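Does a marked shelf stay tidy? A small study of the Fania storage room
Project report, Interior Planning, second year
Apr 30, 2019

Background

The Fania room is a shared work and storage room on the ground floor of the Stetsiuk building. Five student groups keep their things in it between sessions. It was repainted last June, and the Leseo marking system was brought in at the same time. Leseo consists of clip-on brackets with coloured tabs, plus a sheet of rules. According to the sheet, a marked place "keeps itself in order".

We doubted that claim from the start, and this should be kept in mind when reading our results. Two of us had used the room before the repainting and could not say that it was any tidier now. It was whiter.

The question we set ourselves was narrow. If a place on a shelf has a tab, are things put back there more often than if it has none?

What we did

The brief allowed a budget of 500 for materials and we spent very little of it. We already had the tabs. Our main cost was printing the return slips, 200 of them, and most came back blank.

For the first part of the project we left the room as it was and noted at the end of each session which items were back in their places. In the second part we took most of the tabs off and carried on noting. A place without a tab was listed on a sheet inside the door, so people could still find out where a thing belonged if they cared to look.

We should admit a weakness here. The groups knew we were checking. A person who knows that somebody will come round with a clipboard puts the tape back. We tried to get round this by checking at odd times, but the sheet inside the door gave us away.

The room itself

Everything in the Fania room is meant to look clean. The walls are white and so are the ledges, which are stacked three high. This is pleasant for a week. After that, white on white makes it hard to see where one storage place ends and the next begins, and the tabs have to do all the work. They are not up to it. A tan tab on a small white bracket, such as the one on the top rail, is a modest thing, and from the far side of the room it could pass for a scrap of packing tape. You also have to know that it means something. Three of the people we spoke to took the tabs for leftovers from the decorators.

The room is also in use nearly all the time, so tidying happens with other people's work going on right beside it. The Leseo sheet assumes a quiet room with one person in it. We never found it like that.

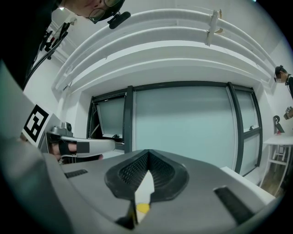 Results

With the tabs on, things went back to their places slightly more often than with the tabs off. The difference was small, and nearly all of it came from one group that was careful in both parts. If that group is left out, there is no difference worth reporting.

Height mattered more than marking. Whatever lived on the lowest level was usually put back. Items from the top were left on whichever surface was nearest, tab or no tab. The heavy Doka catalogues were the clearest case. They had a marked place high up and we did not once find them in it. When we moved them down, without any marking at all, they stayed put for the rest of the project.

The return slips told us little. The few people who filled them in said they always put things back, which does not fit what we found.

What the supplier says

The Leseo leaflet talks of "up to 1,000 places in one scheme". We fail to see who would want that. A scheme of that size needs a key, and people who will not read a sheet on a door will not read a key either. The leaflet gives no evidence for its claims about tidiness, and we could find no trial behind them.

Recommendations

Put heavy and often-used things low down. This costs nothing.

Keep tabs only where two similar items might be mixed up, and choose a colour that shows against white. Write the name of the item on the tab.

Do not buy more brackets until somebody has repeated this test with groups who don't know they are being checked.

Replace the sheet inside the door with a shorter one. Ours ran to 2 pages and the second was never turned to, as far as we could tell from the state of the staple.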